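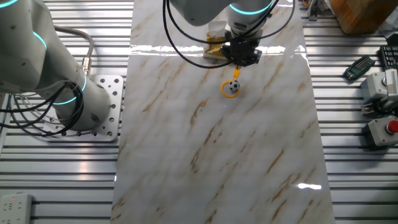

Progress report to the Dronovent small grants desk, Tue 25 January
Project: Toy and packaging table, Grudska play library
Written by Hok-lam Sin

We've had a really good month! The new tabletop is in, and I'm so pleased with it. It's the long marble-patterned one, white with brown and gold veins, and it gives us a proper surface to put things out on. The only grumble so far is glare. A glossy top throws the light straight back at you, so Dinesh Chaturvedi is trying out a different position for the lamps this week.

The first items are chosen too. Our favorite is the little yellow ring toy with the soccer ball sitting inside it and a short handle to hold it by. We've argued happily over whether it's a rattle or a magnifying glass (the catalog card just says "ring toy, yellow"). It's small and bright, and it looks great against the marble pattern.
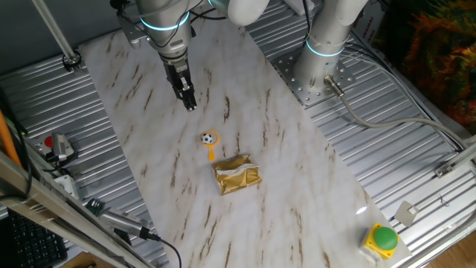

For the packaging half of the project we've started with gold foil. Foil is tricky to list, as one crumpled bag looks so different from the next, and Dinesh has rewritten that card 4 times. I think he's got it now: shiny, gold, rectangular, crumpled. The big green push button on its yellow base has a card as well, filed under "controls" until we come up with a better heading.

Spending is on track. We've used $375 of the materials money, most of it on storage boxes from Prerkholm and the rest on card stock. The Wu order for clear sleeves hasn't arrived, so the finished cards are in plain envelopes for now.

Coming up next:
Finish the remaining 19 catalog cards
Settle the lamp position
Pick 6 more toys, with at least one that isn't yellow

We'd love to move the leftover materials money into next quarter for a second set of boxes. Could you let us know if that needs a form?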